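Home | Forums | Workshop Storage | Search | Log in

Small drawer organizers: sorting and sticking drawers
Started by torxbit, 2018-05-12

torxbit wrote:
I have 229 part numbers to sort, mostly spacers, pins and M3 to M5 hardware. I'm using yellow-frame organizers with clear drawers. One drawer per size is impossible, so I'm grouping by diameter. 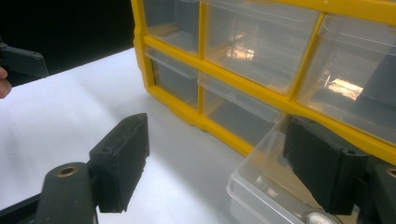
Does grouping by diameter work better than grouping by type?
Diameter works for fasteners. Spacers and pins should go by length, with the range on a label.

hexkey_5 wrote:
Disagree. Type first, then diameter. You reach for "a washer" before you reach for "M4". I ran Boter cabinets by diameter for 3 years and kept opening two drawers per job.

torxbit wrote:
Depends on the job. My kits are all one thread size.

millscale wrote:
Sort order matters less than weight. Steel goes in the bottom row. A full upper row makes a light plastic frame tip when a drawer is extended. I screw mine to the wall through a batten. 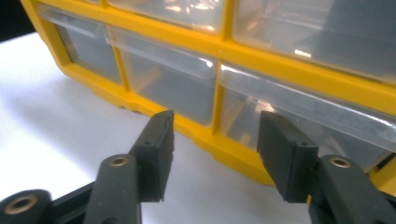
Also leave the top 5 mm of each drawer unfilled. Overfilled drawers catch on the divider and the front lip takes the load. I have cracked 4 lips on Brakico units that way.

hexkey_5 wrote:
Agree on the fill height. The batten is overkill on a bench. Double-sided tape under the feet holds fine.

millscale wrote:
Tape let go on mine in December. Unheated shop.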